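Tustmont 수납용품 공개일 방문기

Wernard에서 하는 공개일에 다녀왔다. 집에서 쓰는 서랍장과 수납함을 주로 다루는 곳이고, 평소에는 안을 볼 수 없다. 6월에 신청 안내가 올라온 것을 보고 바로 넣었는데, 오전 자리는 이미 차 있어서 오후로 배정되었다. 방문한 날은 2023년 8월 21일 월요일이다. 평일 오후라 하루 휴가를 냈다.

몇 달째 책상 정리를 미루고 있었다. 케이블, 메모리, 건전지, 설명서 같은 것들이 상자 하나에 섞여 있고 필요한 것이 있을 때마다 상자를 통째로 엎는다. 서랍장을 사려고 온라인으로 여러 제품을 비교해 봤지만 칸의 깊이나 서랍이 얼마나 나오는지는 사진만 보고는 알기 어려웠다. 직접 열어 볼 수 있다고 해서 간 것이 크다. 견학 내용은 기억나는 대로 적는다.

가는 길

Tustmont역 3번 출구로 나와서 1703번 버스를 탔다. 정류장은 출구에서 오른쪽으로 돌면 바로 보인다. 배차 간격이 길어서 앞차를 놓치면 꽤 기다려야 한다. 나는 하나를 눈앞에서 보냈고, 그늘이 없는 정류장이라 더웠다. 편의점이 길 건너에 있으니 시간이 남으면 거기 들어가 있는 편이 낫다.

내리는 정류장 이름은 Wernard 후문인데 실제 입구는 정문 쪽이다. 후문은 화물차만 드나든다. 담을 따라 한 바퀴 돌아가야 하고 인도가 좁다. 안내문에는 이 부분이 빠져 있었다. 차를 가져온 사람은 정문 안쪽에 세울 수 있었는데 내가 들어갈 때는 빈자리가 얼마 남지 않은 것 같았다.

접수

정문 옆 건물 1층에서 신청 번호를 말하면 목걸이형 출입증과 얇은 안내 책자를 준다. 가방은 맡겨도 되고 들고 다녀도 된다. 나는 줄자와 수첩을 꺼내고 가방은 맡겼다. 사진은 표시가 없는 구역에서는 자유롭게 찍을 수 있고, 금형이 있는 구역은 촬영 금지였다.

오후 참가자가 다 모이자 작은 강당으로 들어가 회사 소개 영상을 봤다. 길지 않다. 그릇 뚜껑을 만들던 곳에서 시작해 서랍장으로 옮겨 갔다는 내용과, 지금 제품군의 이름이 Wullance라는 설명이 있었다. 영상이 끝나고 두 조로 나눠 한 조는 작업동, 한 조는 정리실부터 돌았다. 나는 작업동이 먼저인 조였다.

작업동

작업동은 유리창 너머 복도에서 본다. 바닥에 노란 선이 그어져 있고 그 안쪽으로는 들어가지 못한다. 기계 소리가 커서 안내하는 분의 말은 나눠 준 수신기로 들었다. 내 것은 가끔 끊겨서 중간에 바꿨다.

서랍의 몸체와 앞판을 따로 뽑는 제품이 있고 한 번에 뽑는 제품이 있다고 한다. 나누어 만들면 앞판 색만 바꿀 수 있는 대신 이음매가 생긴다. 한 번에 만든 것은 이음매가 없고 물로 씻기 편하다. 집에서 쓰는 서랍을 씻어 본 적이 없어서 그 부분은 생각해 보지 못했다. 주방이나 욕실에 두는 사람들은 자주 씻는다고 했다.

복도 끝에는 검사대가 있었다. 서랍을 반복해서 여닫는 시험을 하고, 칸마다 무게를 얹어 바닥이 처지는지를 본다. 시험을 마친 제품을 만져 볼 수 있게 내놓았는데 새것과 나란히 놓고 밀어 보니 차이가 조금 느껴졌다. 시험한 쪽이 더 부드럽게 움직였고, 대신 끝까지 밀었을 때 걸리는 느낌이 약했다. 무게 시험에 쓰는 추가 생각보다 작고 단단해 보였다.

여기서 질문이 많이 나왔다. 여러 단을 쌓았을 때 어디까지 안전한지 묻는 사람이 있었고, 바닥이 고르지 않은 집에서는 낮게 쌓고 벽에 붙이라는 답을 들었다. 아이가 있는 집은 맨 아래 칸에 무거운 것을 넣으라고 했다. 나는 서랍을 완전히 빼는 방법을 물었다. 제품마다 다르고, 살짝 들어 올리면서 빼는 것이 많다고 한다. 집에 있는 낡은 서랍도 그렇게 하니 빠졌다.

정리실

작업동에서 나와 마당을 가로지르면 Um이라는 이름의 별관이 있다. 제품을 실제로 쓰는 모양으로 놓고 넣고 빼고 덮어 보는 방이 여기 있다. 벽은 회색 벽돌 느낌의 무늬로 되어 있고, 탁자에는 흰 바탕에 회색 고사리와 잎가지, 주황색 꽃과 열매가 찍힌 천이 깔려 있었다. 공장 안에서 본 색이 대부분 흰색과 회색이라 이 천이 제일 먼저 눈에 들어왔다.

탁자에 놓인 흰색 플라스틱 서랍장은 위로 쌓는 방식이다. 내가 사려고 했던 것과 비슷한 모양이라 제일 오래 봤다. 맨 위 칸이 열려 있어서 옅은 회색 안쪽이 보였고, 안에는 어두운 갈색의 납작한 물건이 들어 있었다. 뒤쪽에는 어둡게 비치는 창이 달린 작은 흰색 통도 있었다. 창이 있는 통은 안에 무엇이 있는지 대강 보이니 자잘한 것을 넣기에 괜찮겠다고 수첩에 적었다. 투명한 통은 안이 너무 잘 보여서 책상 위에 두면 어수선한데 이 정도면 타협이 된다.

앞에는 포장을 뜯지 않은 물건들도 나와 있었다. 분홍색과 흰색 종이에 든 USB 메모리가 있었고 그 옆에 투명한 비닐봉지가 있었다. 우리 집 상자 속에도 똑같은 종류의 물건이 굴러다닌다. 메모리 자체는 작은데 포장은 손바닥만 해서, 뜯지 않고 넣으려면 얕은 칸 하나를 거의 다 쓰게 된다. 나는 포장을 그대로 두는 버릇이 있다. 집에 와서 전부 뜯었더니 자리가 많이 줄었다.
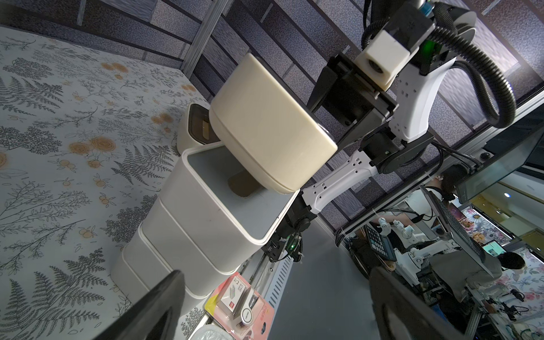
칸을 정하는 방법

정리실 한쪽에서 짧은 강의가 있었다. 의자에 앉아 듣고 각자 종이에 자기 집 물건을 적어 보는 시간이었다. 강의 내용 중에 쓸 만하다고 생각한 것만 옮긴다.

물건을 종류별로 나누기 전에 크기별로 먼저 나눈다. 종류별로만 나누면 긴 케이블과 짧은 어댑터가 한 칸에 들어가 서랍이 걸린다. 높이가 서랍의 깊이보다 조금이라도 높은 물건은 처음부터 빼 두고, 뚜껑이 있는 큰 통으로 보낸다.

맨 위 칸은 비워 두고 시작한다. 며칠 지나면 그 칸에 저절로 모이는 물건이 생기는데, 그것을 보고 자리를 정하라는 말이었다. 나는 이 방법대로 했더니 가위와 테이프, 충전 케이블이 모였다. 예상과 달리 건전지는 한 번도 꺼내지 않았다.

이름표는 서랍 앞면에 바로 붙이지 말고 안쪽 바닥에 붙여도 된다고 했다. 나는 여기에는 동의하지 않는다. 열어 봐야 알 수 있다면 이름표가 필요 없다. 다만 앞면에 붙인 종이가 햇빛에 바래고 떼어 낸 자리가 끈적해지는 것은 사실이라서, 결국 마스킹 테이프를 쓰고 있다.

옆자리 분은 재봉 재료를 정리하려고 왔다고 했다. 실패는 굴러다녀서 얕은 칸에 세워 넣는 것이 좋다는 조언을 들었고, 단추는 칸막이가 있는 작은 상자를 서랍 안에 다시 넣는 방법을 권유받았다. 듣다 보니 나사를 보관하는 데도 쓸 수 있을 것 같아서 함께 적어 두었다. 강의하는 분이 종이를 걷어 가지 않아서 지금도 책상에 있다.

뚜껑과 큰 통

다음으로 뚜껑이 있는 통을 봤다. 서랍장에 비해 관심이 없던 쪽인데 보고 나서 생각이 조금 바뀌었다. 모서리가 둥근 통은 안쪽 구석에 먼지가 덜 끼고 닦기 쉽다. 대신 네모난 상자를 꽉 채워 넣으려고 하면 구석 공간이 남는다. 책이나 서류를 넣을 사람은 각진 통을, 옷이나 천을 넣을 사람은 둥근 통을 고르라는 설명이었다.

테두리의 두께도 봐야 한다. 얇은 것은 가볍지만 가득 채우고 들 때 손가락이 아프다. 물건을 채운 통을 직접 들어 보게 해 주었는데 테두리가 두꺼운 쪽이 확실히 편했다. 뚜껑은 가운데를 눌러 닫는 것과 양쪽 고리를 채우는 것이 있었다. 고리가 있는 쪽은 옮길 때 안심이 되지만 매일 여닫는 물건에는 번거롭다. 나는 겨울 이불을 넣을 통으로 고리가 있는 것을 골라 두었다. 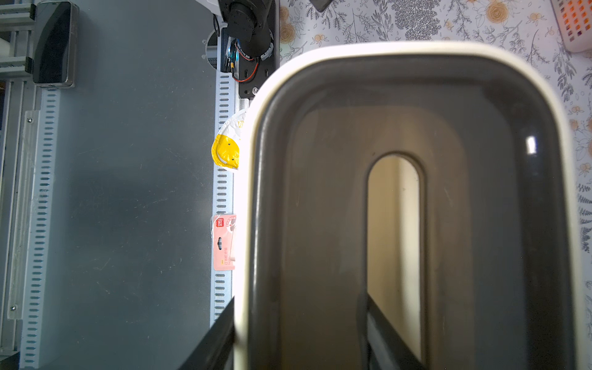
통을 고를 때 뚜껑만 따로 살 수 있는지도 물어봤다. Wullance는 같은 폭이면 뚜껑을 따로 판다고 한다. 집에 뚜껑이 깨져서 못 쓰는 통이 두 개 있는데 다른 곳 제품이라 맞는지는 알 수 없다. 줄자로 잰 치수를 말했더니 폭이 같아도 턱의 모양이 다르면 맞지 않는다는 답을 들었다. 결국 그 통은 뚜껑 없이 신발장 아래에 넣어 쓰고 있다.

색은 흰색과 크림색 계열이 가장 많이 나간다고 했다. 나란히 놓으면 차이가 분명한데 따로 보면 같은 색으로 보인다. 같은 방에 둘 것이라면 한꺼번에 사는 것이 좋겠다. 나는 예전에 흰색이라고 생각하고 하나씩 샀다가 서로 색이 달라서 한쪽을 옷장 안으로 옮긴 적이 있다. 회색은 먼지가 잘 보인다는 의견과 덜 보인다는 의견이 참가자들 사이에서 갈렸다.

매장과 쉬는 곳

견학 마지막은 별관 옆 매장이다. 공개일에는 흠집이 있는 제품을 싸게 내놓는다. 진열된 종류가 거의 200가지라고 책자에 적혀 있었는데, 색만 다른 것도 따로 치는 모양이다. 흠집은 대부분 뒷면이나 바닥에 있어서 쓰는 데 문제가 없어 보였다. 서랍은 꼭 끝까지 여닫아 보고 사야 한다. 내가 처음 집은 것은 가운데 칸이 뻑뻑해서 다른 것으로 바꿨다.

나는 얕은 서랍장 하나와 서랍 안에 넣을 칸막이를 샀다. 큰 통은 버스로 들고 갈 자신이 없어서 배송을 부탁했고, 배송비는 따로 냈다. 매장 계산대가 하나뿐이라 줄이 길었다. 먼저 계산을 하고 쉬는 것이 좋겠다. 나는 반대로 하다가 마지막 줄에 섰다.

쉬는 곳에는 자판기와 긴 의자가 있고 창이 커서 밝다. 음료는 무료로 하나씩 나눠 주었다. 식당은 공개일에 운영하지 않으니 오전부터 오는 사람은 먹을 것을 챙겨야 한다. 근처에는 국숫집이 하나 있는데 내가 나왔을 때는 문을 닫은 뒤였다.

아쉬웠던 점

두 조로 나뉘어 도는데 정리실에서 다음 조와 시간이 겹쳤다. 보고 싶은 서랍을 더 열어 보고 싶었지만 자리를 비켜 주어야 했다. 작업동 복도에 오래 서 있는 것보다 정리실 시간을 늘리는 쪽이 좋았을 것 같다. 설문지에도 그렇게 썼다.

안내 책자의 치수표는 바깥 치수만 나와 있다. 서랍은 안쪽 치수가 더 중요한데 매장 직원에게 물어보거나 직접 재야 했다. 줄자를 가져간 것은 잘한 일이었다. 빌려주는 줄자도 있었지만 다른 사람이 계속 쓰고 있었다.

휠체어나 유모차로 오는 사람은 작업동 2층 복도로 가는 승강기를 미리 물어보는 것이 좋다. 건물 뒤쪽에 있어서 표지판만 보고는 찾기 어렵다.

돌아오는 길

올 때와 달리 나갈 때는 정문 앞에서 1603번을 탔다. 역까지 조금 돌아가지만 후문까지 걸을 필요가 없다. 서랍장을 무릎에 올리고 앉아 왔다. 퇴근 시간이 되기 전에 탄 덕분에 자리가 있었다.

주문한 큰 통은 그 주가 지나기 전에 왔다. 이불을 넣고 고리를 채워 침대 밑에 밀어 넣었는데 손잡이 부분이 조금 걸려서 방향을 돌려 넣어야 했다. 서랍장은 책상 왼쪽에 두었고, 케이블은 굵은 것과 가는 것으로 나누어 아래 두 칸에 넣었다. 설명서는 아직 상자에 남아 있다.

다음 공개일 일정은 아직 올라오지 않았다. 신청은 이번처럼 Wernard 홈페이지 공지에서 받는다고 들었고, 오전 자리가 먼저 찬다.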